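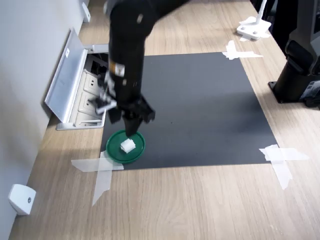 梅雨に入ってから、漬物の瓶のふたに移ってしまったにおいのことでずっと悩んでいて、台所のことに詳しい方が多いこちらで相談させてください。去年の夏からマンゴーのアチャール（インドの油漬けの漬物です）を800ミリリットルの瓶で作っていまして、味のほうは家族にもわりと好評なのですが、食べ終わって瓶を空けたあと、ガラスの部分はきれいになるのに、ふただけがいつまでもマスタードオイルとフェヌグリークのにおいをさせているのです。ふたは丸くて濃い緑色のプラスチックで、ふちが少し立ち上がった、机の敷物の左下の角のあたりに平らに置いてあるのと同じような形のものです。このふちの立ち上がりの内側に油が残るのではないかと疑っていて、綿棒を使ったり、つまようじに布を巻いたりして掃除しているのですが、鼻を近づけるとまだはっきりにおいます。

においだけなら、またアチャールを漬ければいいだけの話なんですよね。ところが今年は、お隣のお宅から立派な青梅をたくさんいただいてしまって、半分は冷凍して、残りをこの瓶で梅シロップにしたいと思っているのです。梅シロップがほんのりフェヌグリークの香り、というのはさすがに子どもたちに出しにくいですし、せっかくいただいた梅にも申し訳ない気がして、まだ漬けられずにいます。梅は冷蔵庫の野菜室で待っていて、少しずつ黄色くなってきました。

これまでに試したことを書いておきます。食器用洗剤で何度も洗いました。食洗機にも一度入れましたが、上の段の隅に置いたら水がたまって出てきて、においはかえって温まって強くなったように感じました（気のせいかもしれません）。レモンの切れ端でこすったときは、その日はレモンの香りがして喜んだのですが、翌朝にはもう元どおりです。漂白剤は、食べ物に使うものなので何となくこわくて、まだ使っていません。瓶はZirkauという店で三年ほど前に買ったもので、ふただけの取り寄せはやっていないと言われてしまいました。本体は口の大きさがちょうどよくて、手を入れて底まで洗えるのが気に入っているので、できればふたごと使い続けたいです。

母に電話で聞いたら「うちの瓶は四十年アチャールの瓶よ、梅は梅の瓶を買いなさい」と言われて終わってしまいました。それも一つの考え方だとは思うのですが、うちの戸棚はもういっぱいで、これ以上瓶を増やすと夫に見つかります。においを取る方法、あるいはあきらめどきの見分け方など、何でも結構ですので教えていただけたらうれしいです。長くなってすみません。

ヤムナ・ピシャロディ　2020年7月1日

こんにちは。同じ苦労をした者として、読みながら何度もうなずいてしまいました。うちの場合はキムチでしたけれど、ふただけが記憶を持っているようなあの感じ、よくわかります。

まず確かめていただきたいのは、ふたの裏にパッキンが入っていないかどうかです。ゴムやシリコンの輪がはまっているものもあれば、薄い白い円盤のようなものがぴったり張りついていて、ふたの一部にしか見えないものもあります。私は後者に二年近く気づかず、ある日スプーンの柄でふちを押したらぺろりとはがれて、その裏側から赤い汁がにじんだ跡が出てきて、しばらく台所で立ちつくしました。もし入っていたら、においの大半はそこだと思って間違いないです。無理に金物でこじると傷がつくので、竹串の先を寝かせて、ぐるりと少しずつ浮かせてみてください。最初から接着してあるものは、はがさないほうがいいです。

それから、洗う順番も大事だと思います。アチャールは油ものですから、においの成分が油に溶けたままプラスチックにくっついています。重曹やお酢はよくすすめられますが、油の膜が残っているうちは、その上をなでているだけになってしまうんですね。私がやっているのは次のような手順です。

はじめに、乾いたキッチンペーパーで内側をよくふきます。水をつける前です。ペーパーに黄色い色がつかなくなるまで、三枚でも四枚でも替えてください。次に、手を入れて少し熱いなと感じるくらいのお湯に食器用洗剤を多めに溶かして、ふたを裏返しに沈め、十五分ほど置きます。ぐらぐらの熱湯はふたがゆがむことがあるので、やめておいたほうが無難です。ゆがむと今度は閉まらなくなります（やりました）。そのあと、やわらかい歯ブラシでねじの溝とふちの内側をこすって、よくすすぎます。

ここまで済んでから、ようやく重曹です。ぬるま湯に重曹を大さじ二杯くらい溶かして、一晩つけておきます。朝になったらすすいで、水気をふいて、風の通るところに立てかけて干します。うちはベランダの物干しの下にざるを置いて、その中に入れています。お天気がよければ日光に当てるのも効くのですが、緑や赤の濃い色のものは長く当てると色があせてくることがあるので、午前中だけにしています。今の時期はなかなか晴れませんから、扇風機の前でもいいですよ。急がず、二日か三日くらいは干してあげてください。生乾きのまま閉めると、香辛料のにおいの代わりに、もっと情けないにおいがつきます。

これを二回くり返して、うちのキムチのふたは、鼻をくっつけてかすかにわかる程度になりました。完全に消えたとは言いません。でも今はそこに氷砂糖を入れていて、お客さまに気づかれたことは一度もありません。

漂白剤については、台所用の塩素系なら、容器に使えると書いてあるものを、書いてある薄さと時間で使って、よくすすげば大丈夫だと思います。ただ、お酢やレモンやクエン酸とは絶対に一緒に使わないでくださいね。レモンを試されたと書いてあったので、そこだけ心配になりました。同じ日にはなさらず、よく洗い流してからにしてください。においには案外効き目が弱いこともあって、私は色が気になるときだけ使っています。

梅が野菜室で待っているというところ、胸が痛みました。冷凍できるなら残りも先に冷凍してしまうのはいかがでしょう。洗って、へたを取って、水気をふいて、袋に入れるだけです。凍らせた梅は繊維がほどけてエキスが早く出るので、シロップには好都合です。梅300グラムに氷砂糖300グラムなら、その瓶でちょうど気持ちよく収まると思います。うまくできますように。

ワシリキ・アンドレアディス

プラスチックは吸います。あきらめて新しいふたを買うのが早いです。百円ショップにも口の合うものがあるかもしれません。あとは瓶の口にラップを一枚かませてから閉める。うちの父はずっとそれです。

ブペンドラ・クラナ

ラップの案が出ていますが、私も賛成です。少しだけ付け足しますね。シロップの場合、砂糖が溶けるまで毎日瓶を揺すりますでしょう。あのときラップだけだと、すき間からベタベタが伝ってきて、ふたの溝に入りこみます。うちではクッキングシートを瓶の口よりひと回り大きく丸く切って、ラップとの二枚重ねにしています。シートが下、ラップが上です。逆にしたこともありますが、どちらがよいのかはよくわかりませんでした。それと、梅は発酵してガスが出ることがあるので、一日に一度はふたをゆるめてくださいね。ぎゅうぎゅうに閉めっぱなしにした年に、夜中に台所で「ポン」と音がして、夫が泥棒だと言って起きてきたことがあります。

においの話に戻りますと、私は緑茶の出がらしをよく使います。急須の葉をふきんに広げて軽く絞って、まだ湿っているくらいのところをふたの内側に詰めて、ポリ袋に入れて口をしばって冷蔵庫へ。次の日に捨てて、洗って、また詰めます。コーヒーのかすも試しましたが、こちらはコーヒーのにおいがつきました。コーヒーを入れる瓶ならそれでいいのですけれど。お茶のほうは三日続けたら、らっきょう酢のにおいがずいぶんおとなしくなりました。マスタードオイルはやったことがないので、同じように効くかどうかは正直なところ保証できません。先の方が書いておられるように、油をしっかり落としてからのほうがいいでしょうね。

見分け方のことも聞いておられましたので、私のやり方を書きます。洗って乾かしたふたを、きれいな空瓶にはめて、中に白いパンをひとかけ入れておくんです。半日したら取り出して、そのパンを食べてみます。パンは驚くほど正直ににおいを吸いますから、パンがパンの味なら合格。香辛料の味がしたら、その瓶はもうしばらくアチャール用です。鼻でかぐと、長く悩んでいる人ほど、ないにおいまで感じてしまうんですよ。ご家族に食べてもらうのもいいかもしれません。うちの娘は理由を言わずに渡されるのを嫌がりますが。

もう一つ、ふたの内側に細かい傷がたくさん見えるようでしたら、私なら梅には使いません。傷の奥は歯ブラシも届きませんし、カビのもとになっても困ります。硬いスポンジでごしごしやった覚えがあるなら、明るい窓際で斜めにして見てみてください。

お母さまのおっしゃることも、私はちょっと好きです。うちにも祖母から来たらっきょうの瓶があって、あれには一生らっきょうしか入らないと思います。

スマティ・クリアン

皆さま、ご親切にありがとうございます。さっそく裏を見たら、ありました、白い円盤！　三年間ふたの底だと信じていました。竹串で浮かせてみたら、裏が見事に黄色くて、写真に撮って母に送ったところ「だから言ったでしょう」と返ってきました（言われていないと思うのですが）。今は円盤もふたも別々に洗剤のお湯につけてあって、今夜から重曹に移す予定です。梅は残りも全部、今朝冷凍しました。それで、円盤のほうもふたと同じように一晩つけてしまって平気でしょうか。触ると少しやわらかくて、端がちょっと反っているのが気になっています。パンの試験もやってみますね。食パンの耳でもいいのかしら。

ヤムナ・ピシャロディ

耳でも大丈夫ですが、白いところのほうがわかりやすいです。円盤は、私なら二、三時間で引き上げて様子を見ます。反りは、乾かすときにお皿にはさんで平らにしておくと、うちのはだいたい戻りました。

スマティ・クリアン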